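Deligiannis Chores Cup

The Deligiannis Chores Cup is a student robotics competition held each school year in Horna. Teams of high school and first-year college students program a small robot arm to do household work on a tabletop. The competition is run by the Deligiannis Technical School as part of its robot handling course and is open to clubs from other schools in the district. The name is usually shortened to the Chores Cup.

Background

The course was started by Thérèse McIntyre, who had taught shop classes at the school. Early versions used wooden blocks and paper cups. McIntyre replaced these with ordinary household items after students complained that a program written for blocks failed on nearly everything else. Charalambos Triantafyllou joined as second instructor and wrote the scoring rules still in use.

The first unit of the course is devoted to handles. Students close the gripper on a range of handles, some bare and some covered in tape, and note how each one turns or slips under load. Wrapped handles are taught early. The ridges in the tape change the width of the handle from one spot to the next, so a grip position that works near the end may not work farther up. Teams may not change the finger pads once this unit is over.

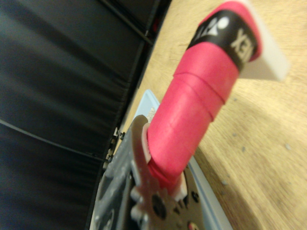

Format

Each team enters with one program and up to two operators. A round is made up of a short handling test followed by a chore. A perfect round is worth 1000 points, of which 500 are for the chore. Points are taken off for spilled material, for dropped tools, and for any contact by an operator after the start is called. There is no bonus for speed, though a round is stopped when the time limit runs out.

The chore is announced at the beginning of the term. Past chores have included folding a dish towel, sorting flatware, and wiping down a counter. The current one is cleaning a cat litter tray. The work area has a light blue tray of gray granular litter with a bin beside it, and the tool is a white slotted scoop. The bin's lid stays open for the whole round. Teams asked for a closed lid to be added as an extra challenge, and this has been put off to a later season.

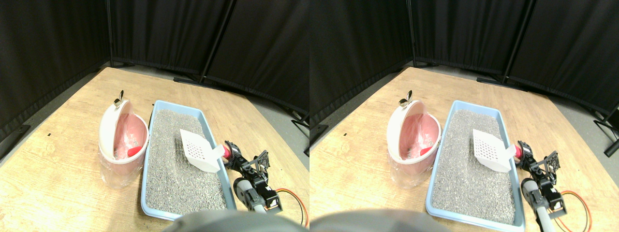

Reading time: 2 minutes

The litter chore, technique

Most teams break the chore into four moves: picking up the scoop, pushing the blade into the litter, lifting and shaking, and carrying the load to the bin. The shake is generally considered the hardest part. If it is too gentle, clean litter goes into the bin and is counted as spill. If it is too hard, the scoop shifts in the gripper and the blade is no longer where the program expects it to be.

The Flestska club, led by Athina Antoniadis, was the first to drop the single large scoop motion and use several shallow passes along the length of the tray. Other teams took up the method within the same season. A different approach, used by Gervásio Frota's team, drags the blade toward the tray wall and lifts against it. It leaves a deeper furrow and is harder on the wrist servo, but it loses less material on the way up.

The handle of the scoop is the other common source of trouble. A scoop left leaning on the tray wall may be picked up at a slightly different angle each time. Many programs now include a second grasp, in which the arm sets the scoop down and takes hold of it again before digging. 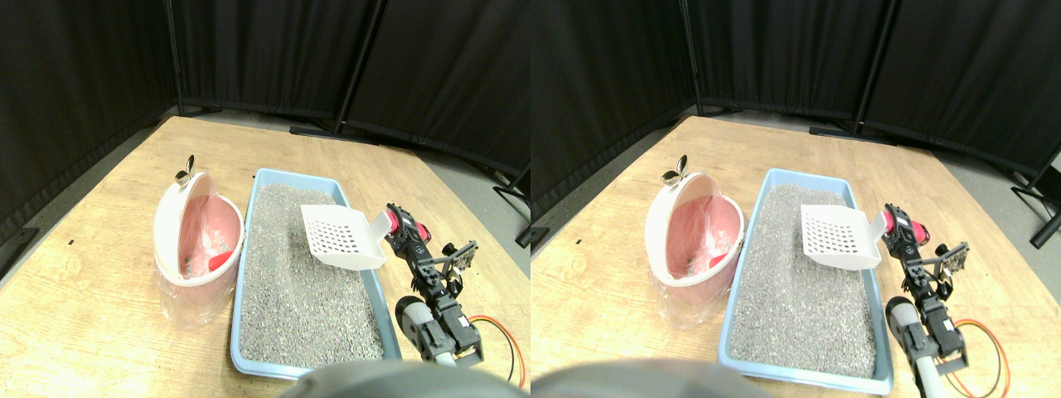 HORNA, April

Practice sessions for the spring round opened with the litter chore already set up on the tables, and the instructors confirmed that the rules will not change before the final. Teams may book the practice area on Monday and must leave the tray leveled for the next group. Triantafyllou has asked that all teams hand in their run logs, including the logs of failed runs. The shared archive held 3472 runs at the close of the last term.

Handling test

The handling test comes before the chore and uses an object that the team has not been told about. It is drawn from a box of sports gear, kitchen tools, and garden tools kept by Areti Kouris, the course's lab assistant. Long objects are the least popular draw. They put most of their weight well away from the fingers, and a grip that looks firm at the start can give way as soon as the arm turns.

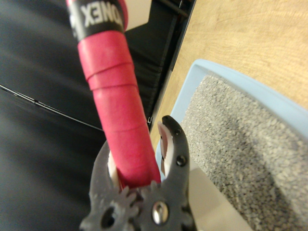 Teams are allowed one trial grasp in the handling test, after which the gripper must be opened fully and the object released before the scored attempt. Judges look at whether both pads meet the handle evenly and whether the object stays at the same angle through a quarter turn. A team that fails the test may still attempt the chore, but cannot place.

Software

Programs are written in Ollumum, a block-and-text language made by former students of the course. It covers joint moves, gripper force, and simple camera checks. Teams may use other languages if the full source is handed in with the entry. Frota's team has done so in every season it has entered.

See also

Flestska Robotics Club
Horna school competitions
Ollumum (programming language)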